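展签该写多少字

上个月我在特雷多尔比美术馆（Tredolby）看了一场版画回顾展，展出作品243件，票价50元。展品选得扎实，灯光也合适，我没有什么可抱怨的，除了墙上的字。

第一展厅的导言有348个字，分两栏印在灰墙上，字号偏小。我站在那里读完，身后已经排了九个人。再往里走，每件作品旁边都有一块说明，长的占满一张A4纸。观众的走法很快就固定下来：先走到说明牌前，低头读，抬头看一眼画，再走向下一块牌子。我自己也是这样走的，走到第三个展厅才发觉，前两个展厅里的画我几乎说不出一幅的构图。

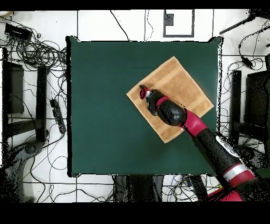

美术馆这样做有它的道理。过去的展签只写作者、年代、材质，很多人看完觉得被拒之门外，于是馆方开始加背景、加解读、加引文。萨尔塞多（Salcedo）的市立画廊十多年前做过一次改版，把所有展签扩写了一遍，当时评价很好，我也写文章支持过。现在回头看，那次改版解决了一个问题，也带出了另一个：字一旦可以写，就没有人愿意往下删。策展人要交代学术观点，教育部门要照顾学生，出借方要求写明来源，最后都堆在同一块牌子上。

而且多出来的字往往没有用。我抄过一段：“艺术家在此处对物质性与记忆之间的张力进行了持续的追问。”这句话挪到隔壁那幅画下面同样成立，挪到另一个展厅也成立。观众需要知道的是这张版画印了几版，为什么这一版的墨色比较浅，画里那座桥后来拆没拆。这些在说明里都找不到。

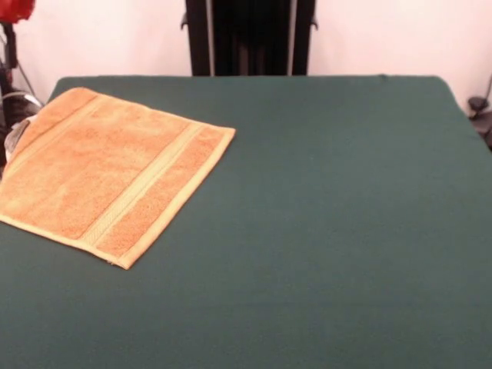
铺着深绿色台布的桌面，左侧平放一条橙色毛巾。

克尔基尔（Kerkier）的做法值得一提。那是一家小馆，只有四个展厅，墙上的展签限定三行，较长的文字印成小册子放在入口，愿意读的人自己拿，看完放回去。我去过两次，一次拿了册子，一次没拿，两次看得都舒服。没拿册子的那次，我在一幅静物前面站了很久，画的是半个切开的柠檬和一把刀，刀刃上的反光只用了两笔。如果旁边有一大段字，我大概就去读字了。

有人会说，现在可以扫码听讲解，字多字少已经不重要。我不这么看。格拉代蒂（Gradetti）的展厅里全是二维码，结果是一屋子人低头看手机，信号还不好，页面转半天出不来。展览是给人站着看的，站着的人手里最好是空的。

也有人担心删字等于降低水准。写过短文的人都知道，三行字要写得准确，比写一整页费事得多。一位策展人要是只能留下两句话，就必须决定这件作品最要紧的是什么，这个判断本身就是研究工作。把所有材料都摆出来让观众自己挑，反倒省力。

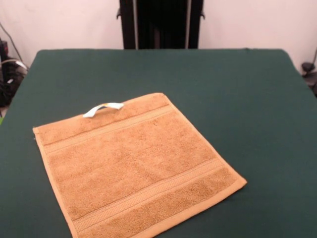
问：那么面向儿童和初次看展的观众，展签要不要写得更详细？
答：可以写得更具体，篇幅不必增加。给孩子的展签提一个能在画面上找到的细节就够了，比如窗外是什么天气，其余的交给陪同的大人和导览员。

我的建议很简单。导言控制在一百字以内，单件说明不超过三行，字号放大，位置放低一些，坐轮椅的人也能看清。学术内容放进图录和册子，那里有的是篇幅。特雷多尔比的展览要开到九月，中间还有一次换展，换下来的版画要重新做牌子，正好可以先拿一个展厅试试。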